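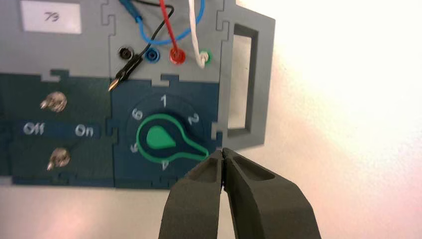
A reader of the last gallery asked why we don't use stackable plugs throughout, given how often the patch section gets rewired. They cost more, and a stack of them hides the colored rim of the socket underneath. On a training board the rim color is the first thing a beginner checks.

Board 79, Lustedum modular series
Posted 1/26/23

The Lustedum boards are built from separate panels with puzzle-cut edges, so a section can be pulled and replaced without touching its neighbors. These pictures cover the patch section and the controls of board 79. The spare panels are kept at Dorora and are not shown.

Patch section and toggles

In the first picture the socket row reads black, blue, red, green from left to right. The red wire is in the red socket. The black plug is out, with its tip on the line between the light gray and the dark teal. The toggles are at the lower left, with the Off and On lettering on the strip between them.

Rotary selector

The green pointer on the dial is outlined in white, which makes it easy to read from across a bench. The position numbers are white on dark. Both toggles below it have short levers and chrome hex nuts - check the nuts when a lever starts to turn in its hole.

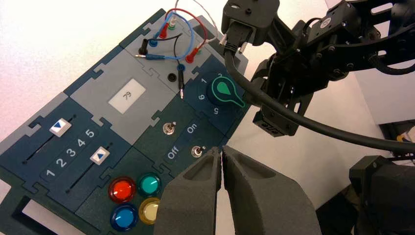 Slider panel

Two tracks on a navy panel, each with a white square knob marked by a blue triangle. Read the position from the triangle, as the edges of the knob are too wide to be of use. The toggles sit on the teal-green panel, and the number 79 is on light gray beside the patch area.

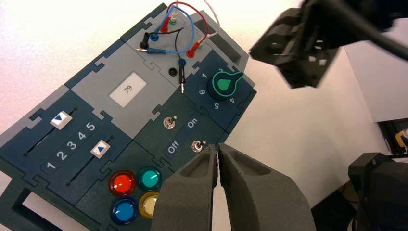
Has anyone tried a drop of contact cleaner in the slider slots, asked a member of the Ledesma list, or does it just carry dust further in? We brush the slots dry and use no cleaner. The exercise sheets call for 1,000 full strokes per slider before a panel is checked for play.

Parts note: order replacement plugs through Cetgate by rim color, in packs of 4. The next gallery, in February, covers the back of the panels and the tab joints.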